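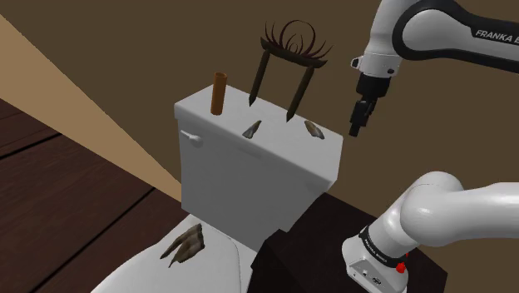

Requesting a military funeral honors detail

Start with the discharge papers. The coordinator will not assign a team without them. If the family has no copy, ask the county veterans office in Zunham, which keeps scans back to 1974.

1. Call the honors desk before 4 p.m. and give the name, branch and last rank held.
2. Send the papers by fax or email. Files over 26 MB are rejected.
3. State the place and the time of the committal, not the church service. The team reports 35 minutes early.
4. Say whether a rifle party is wanted. It comes from the Allholm post and needs a separate form.
5. Name one person to receive the flag.

A standard detail is two service members, who fold and present the flag and sound Taps. Retirees may get more - ask.

Cemeteries more than 100 miles from the post are passed to the Baslow desk. Allow an extra day.

Changes go to Essam Metwally at the honors desk, by phone only.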